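The Week the Gripper Wouldn't Let Go

Hello again from the Skirkunley workshop! Plenty of you wrote in after Arash mentioned our stuck gripper at the April open evening, so I've put up a page for it (with apologies to Elsa, who wanted a proper report and is getting a gallery).

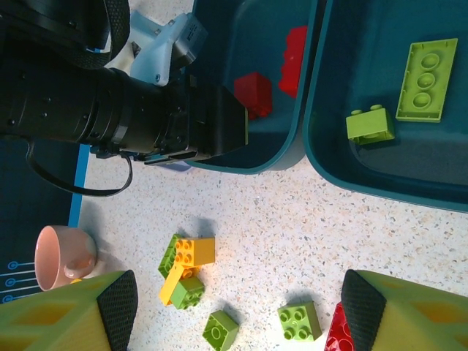 Brick sorting, seen from the wrist. Red goes in one teal tray and green in the other, with yellow still to find a home.

The fault itself was a small one, and it took us far too long to find. On run 168 the fingers closed on a brick and stayed closed, and the arm carried on to its next move as if it had let go. Mirjam hit the stop button before anything was hurt, bless her, though her coffee didn't make it.

We blamed the software first, as one does, and Daniyal spent two days reading logs. Then Paweena wiggled the gripper cable by hand and there it was: a connector that had worked itself half loose, so the "open" command only got through now and then.

The cable now has a clip on it, and the arm waits for the fingers to report open before it moves anywhere. We also check the plug every 20 runs. If you have a Zirnus arm at home or at school, do give yours a gentle tug (power off, please!) and write to Elsa if it moves.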